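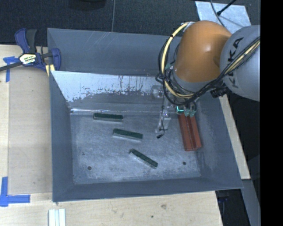
One comment on the January release asked whether a bin with vertical walls would give the same ranking of methods, on the grounds that sloping walls let a bar slide back to the floor on its own and so make the task easier. We have no data on vertical walls. The slopes do return some bars to the floor, but they also leave others leaning with one end raised, and those starts account for a large share of the failures listed under Results. The comment is the reason wall contact is now labeled per episode.

Bustemine: grouping bars in a metal bin

Card last changed 21 September 2021

Summary

Bustemine is a set of robot episodes for contact-rich rearrangement in a metal bin. A KUKA arm moves red and green bars on the bin floor until bars of the same color lie side by side. It is released with the code for Abella, a method that chooses between pushing and grasping at each step, and Grollier, the grasp-only baseline. All recording was done at Nikthorpe, on one arm and one bin.

The training set has 558 episodes. The test set is a list of 200 start layouts, which were rebuilt by hand for each method.

Task

An episode begins with the bars spread over the floor. The policy may push, grasp, lift, turn and release. It may touch the walls and floor. It ends when both color groups are complete, when a bar leaves the bin, or when the step budget in config/task.yaml runs out.

A group is complete when its bars lie with their long sides touching along at least half their length. Small offsets between bar ends are allowed. The direction of the group in the bin doesn't matter, and the red group need not be parallel to the green one.

Setup

The bin stands on a wooden tabletop and is clamped at the rim. The clamp was left in place for the whole recording period. The bin floor is worn and has scuffs and stains, and the walls are scratched. We kept the bin as it was. Models trained on rendered images of a clean bin tend to mark bright scratches as bar edges, and anyone who wants to use Bustemine for sim-to-real work should expect this.

The main camera is fixed. Its view of the bars is often blocked by the gripper and the cables on the wrist, most of all on the side where the arm enters the bin. No inpainting was applied. Bars that are fully hidden keep their last visible pose in the label file, with the field "stale" set to true.

Contents of the release

episodes/ one folder per training episode
layouts/ start poses for the test list
labels/ bar poses, wall contact, outcome
config/ task, camera and controller settings
abella/ method code and weights
grollier/ baseline code and weights
tools/ replay and scoring scripts

Each episode folder holds the camera stream, joint positions, commanded tool poses, gripper opening and a file of event times. Times are in seconds from the first command. Tool poses are in the arm base frame. Bar poses are in the bin frame, and the transform between the two is stored in config/camera.yaml together with the intrinsics.

Method

Abella segments the bars by color, fits an oriented box to each and scores a fixed set of candidate actions against the current layout. A candidate is either a straight push along the floor or a grasp followed by a place. The score is a learned estimate of how much closer the layout will be to complete, minus a penalty for predicted contact between the gripper and the wall. The highest score is executed, the arm backs off and the cycle repeats.

The penalty term matters. Without it the policy selects grasps near the slope that the controller then stops on its force limit. With the weight set too high, the policy avoids the slope and never recovers leaning bars. The released weight was chosen on training layouts only.

Grollier uses the same segmentation and the same score network, with pushes removed from the candidates. It was retrained and doesn't share weights with Abella.

Results

On the test layouts, Abella failed on 45 and Grollier on 60. Both were run once per layout, so the run-to-run spread is unknown. We would not read much into small differences on a single failure type.

Most Abella failures are one of the following:

Bar leaning on a slope, pushed along the wall until the budget runs out.
Gap between neighboring bars closed at one end and opened at the other by repeated pushes.
Stale pose used for a bar under the gripper.

Grollier has the first and third. In place of the second it has regrasp loops, where a bar is set down slightly off, picked up and set down off again.

The numbers can be reproduced from the logs with tools/score.py. Running the methods again on hardware will need a new hand-eye calibration and, in our experience, new color thresholds.

Changes since the January release

Wall contact added to all label files.
Tool pose timestamps corrected; the old ones lagged the camera.
Episodes with a stopped controller moved out of the training set.
Scoring script now rejects layouts with a missing outcome field in place of counting them as failures.

Results computed on the January files should not be compared with the ones above.

Known limits

There is one bin, one set of bar shapes and one arm. Lighting was not varied on purpose. Color is enough to separate the two groups, so the set says little about segmentation. Force readings were not logged, only the controller's stop events. The bars were placed by hand, and the start layouts are therefore not uniform over the floor; corners are underused.

Intended use

Offline study of action selection, pose tracking under occlusion and push outcome prediction. The set is not suited to judging cycle time, as the arm was run at reduced speed throughout.

Reporting problems

Open an issue with the episode folder name and the event time. For label errors, attach the output of tools/replay.py for that episode.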